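Dranenberg Allotments and Orchard Project
Progress report to the Effiong Fund, second period

1. Where we are now

This report covers the months from February to July. In the first report we wrote mostly about plans, and in this one we can write about work. The lease for the lower field at Cesow is signed by both sides, the old fence is taken away, and the first trees are in the ground. Two parts of the programme are late, the water connection and the school visits, and we explain both of them below.

The money from the Fund has been spent as agreed, with one change between budget lines which your office approved in April.

2. Trees and planting

We planted 202 fruit trees before the buds opened. Most are apple and pear, with a smaller number of plum and quince along the south side, where the ground is drier. The nursery in Rirkileck could not deliver all the old local varieties that we had on our list, so for the pears we accepted a different rootstock. It grows a little taller than we wanted. The distance between the rows in that part is therefore bigger than on the plan we sent you, and the last row was moved to the upper field.

The spring was dry and we lost a few of the young plums. The nursery agrees that some of them arrived with weak roots and will replace these in autumn without payment. The apples are doing well. We had aphids in May, as everybody in the valley had, and we did not spray.

Under the trees we sowed a mixture of clover and meadow grasses. It came up unevenly. On the side near the road there is nearly only clover, and on the slope there are bare places where the rain carried the seed down. We will sow the slope again in September and cover it with straw this time.

3. Allotments

The division of the lower field took more time than we expected. In the first plan all the plots had the same size, but the people on the waiting list have very different wishes. Older gardeners often asked for a small plot close to the gate, while families wanted space for potatoes and a place to sit. We held two evening meetings in the parish room at Cesow, and after the second one we decided to offer plots of unequal size, with the rent calculated by the square metre.

We also decided that the paths should not all be straight. The field has an old drainage line which crosses it at an angle, and it is not sensible to dig there. One path will follow this line, and the plots beside it will have one slanted side. Some people on the list did not like it at first. They were more content when we explained that these plots will cost less.
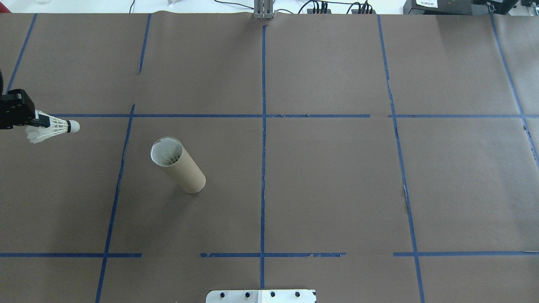

Brown paper and blue tape: a grid with slanting lines and some gaps.

The rules for the plots are now written and have been sent to everyone on the list. They are short, two pages, and we tried to use simple words. Sheds are allowed up to a certain height, bonfires are not allowed, and a plot which is not worked for one full season goes back to the list. The question of hens is still open — we received strong letters for and against, and we will ask again in winter when people have more patience for it.

4. Water

This is the part that worries us the most. The connection to the main pipe was promised for May and is not made yet. The water company first needed a new drawing, then a permit for crossing the road, and the permit office was very slow to answer. We have the permit since the beginning of July and the work is announced for the end of summer.

Until then we bring water with a tank on a trailer, which a farmer in Rirkileck lends to us. It is enough for the young trees, but it would not be enough for the vegetable plots, and for this reason we moved the opening of the allotments to next spring. We are sorry for this delay. We think it is better than to give people land that they cannot water.

5. School visits

We planned to receive 100 pupils before the summer holiday. We did not reach this number. The bus which should bring the children from Dranenberg was needed for another purpose during most of June, and only the classes which could walk to us came. The teachers who visited were satisfied and two of them have already asked for dates in October, for the harvest of apples from the old trees by the chapel.

For the autumn we have spoken with a different bus firm. The price is higher, but the difference can be paid from the money that we saved on the fence.

6. Money

The largest cost in this period was the trees, together with stakes and guards against deer. The fence was cheaper than in the budget, as a part of the old posts could be used again. From this line there remain 1,988 euros. We ask for your permission to use this sum for the buses and for a second water tap near the upper gate. A table with all payments is in the annex, and copies of the invoices can be sent if you wish to see them.

The rent from the allotments was expected as income for this year and will now come only next year. It does not put the project in danger, but the reserve will be smaller at the end of December than we wrote in our application.

7. Work until the next report

In September we sow the slope and prune the old trees by the chapel. When the water is connected, the main paths will be laid with gravel and the corners of the plots marked with oak pegs. The contracts with the gardeners will be signed in winter, so that digging can begin when the ground is no longer frozen. The new plums should arrive in November.

We would be glad if someone from the Fund could visit us in October. The road from Dranenberg will be closed at the bridge during that month, so please come through Rirkileck — it is longer, but the road is good.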